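Stikberg Two -- podcast microphone set for talk and music shows

Product page, updated 19/06/2018

The Stikberg Two is a set of two microphones, one small mixer and the cables for them. It is made for people who record a talk show about music, films or comedy at home, or in a room which was not built for recording. Flunine sells it as one box, and since this spring you can also order the second microphone alone.

We started to sell podcast equipment because many of our customers already made shows. They talk over new albums, they argue about which rapper has the best year, they invite a local singer and play two songs with her. Their problem was nearly always the same one. Two people speak at the same time, one of them laughs loudly, and the recording is spoiled in that place. The Stikberg Two has a separate limiter on each channel, so when the guest shouts, the host stays at the same level.
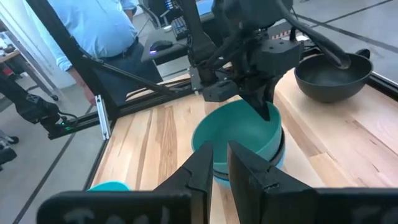

The limiter works without any setting. If you prefer to do this by hand, there is a switch on the back of the mixer with the word MAN, and then the two big knobs control the level directly. Please do not turn both knobs to the maximum when you wear headphones.

What is in the box

Two Stikberg dynamic microphones
One Nendura M mixer, two channels and one music input
Two microphone cables, 3 metres
One USB cable
Two foam covers, black
Two table stands with rubber feet
Printed guide in English

Headphones are not included. Any pair with the small plug will do.

The music input

This is the part which customers ask about most. The music input takes the sound from a telephone or a laptop and puts it under your voices. When somebody speaks, the music goes down by 12 dB, and it comes back slowly after the last word. You can listen to a new single together with your guest and comment on it while it plays, and later you do not need to repair the levels in the editing program. The button DUCK turns this function off, for example if you want to let a whole verse be heard.

The equipment does not give you the right to publish another person's song. The rules are different from country to country and from one podcast service to another. Ask before you publish, especially if the show earns money.

The microphones

They are dynamic microphones, and they hear mainly what is in front of them. For a kitchen or a living room this is a good choice, as a more sensitive type would also record the refrigerator and the street. The best distance is one hand from the mouth. Farther away the voice becomes thin, and then people often turn up the level and get noise. Each microphone weighs 182 g without the stand.

The stands are low. If the speakers sit straight in their chairs, they will have to bend a little to the microphone, and after an hour this is not comfortable. We recommend the Bogale arm for longer shows. It is sold separately and is fixed to the table edge with a screw clamp, up to 60 mm thickness.

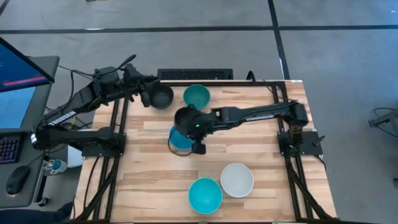 Tolera Lemma writes that he has used the set with the low stands for a whole season of his comedy interviews and would not change them: "My guests forget the microphone when it stands low, and they look at me. With an arm in front of the face they became stiff. I only put two thick books under each stand." He also asks if a longer cable is possible.

Yes, it is possible. The set works with any standard microphone cable, and up to 10 metres we have not heard a difference. Books are fine too, as long as the rubber feet stand flat.

Using it with three or four people

The mixer has two channels only. Two guests can share one microphone if they sit close together, but the sound will be uneven -- one is always nearer. For panels we advise the Nendura L, which has four channels and the same music input. The microphones from this set can be used with it.

Connection and recording

The mixer connects by USB to a computer and is found as a normal sound device, without a driver. It also records to a memory card. On the card each voice is saved in its own file, and the music in a third one. By USB you receive only the mixed sound. We know that several customers would like separate voices by USB, and a new version of the mixer with this function is planned for September.

Price and delivery

The complete set costs 2,430 kr including tax. Delivery takes three to five working days. You can send it back within 60 days if you are not satisfied, but the foam covers must be unused for reasons of hygiene.

Questions about this product are answered by Usa Ongart and Chaltu Yimer at the Flunine shop. Please write which mixer you have, M or L, as it is printed under the base.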